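Moving the desk and starting over with the floor

September 27, 2026

I spent most of this weekend on the small room at the back of the apartment. It has been my workroom since May, and in that time it filled up the way rooms do. I had a stack of boxes under the window, a chair I never sat in, and a rug that was too big and curled at one corner. On Saturday morning I took almost everything out and put it in the hallway, which made the rest of the apartment hard to walk through until dinner.

The desk stayed. It's the white one with the curved front edge, and it's awkward to get through the door without taking the legs off. I did that once when I moved in and I don't want to do it again. I slid it over on two folded towels, a few inches at a time, and swept where it had been. There was a lot of dust, one pen cap and a receipt from Handon for a bag of potting soil.

I thought about getting a new rug. Flisturen had one I liked, flat weave, a dull green, but it was over 200 dollars and I would have had to pick it up myself. In the end I rolled up the old one and left the floor bare. The planks are warm brown with some gray in them, and I had forgotten what they looked like. I do a lot of things sitting on the floor, so I wondered if I'd miss having something soft under me. So far socks have been enough. 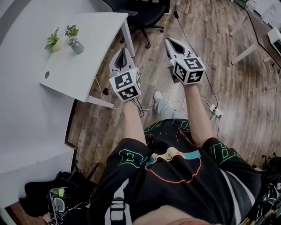
The other thing I changed was what goes on the desk. I used to keep a lamp there, a file tray, a mug of pens, and whatever mail I hadn't opened. Now the rule is that the plants stay and everything else has to have a reason. I have a leafy green one in a small cream-colored pot and one with purple flowers in a silver vase. They sit next to each other and I like them that way, even though the pots don't match. I looked at matching pots at Flisturen too and decided I didn't care enough.

The mail went into a folder. The folder is already fuller than I'd like, but it closes. Most of it was paper from Umalitz, the company that manages the building. They send the same notice about the bike room every few weeks. I kept the lease papers and recycled the rest.

Then I did the boxes. I had 14 of them, and I'd been telling myself they were mostly books. They were mostly cords. I sorted cords for close to two hours, keeping the ones I could match to something I still own and putting the others in a bag for the electronics drop-off. I kept one spare of each common type. The books that were in there went on the shelf in the hall, except for a few that I'm taking to Ó Néill, the used bookstore by the bus stop. They pay in store credit, so I expect to come home with about the same number I brought in.

The chair went to a neighbor downstairs.

A few notes for myself, or for anyone doing a room like this. Towels under the desk legs worked fine and left no marks. Sweep before you mop, then sweep again, because dust comes down off the shelves while you're working. Don't start on the cords after lunch if you want to be done by evening. I set a timer for 20 minutes at a time and took a break when it went off, and that was the only way I got through the last few boxes.

I still have to figure out the window. The blind sticks on one side, and the morning light comes in at an angle that's fine for the plants and bad for me. I might try a plain curtain. I also need a small lamp for the hallway shelf now that the books are out there, so I'll check what's in the closet before I buy anything. The rug is in there too, standing on end behind the coats, and I'm giving it until the weather gets cold to see if I want it back.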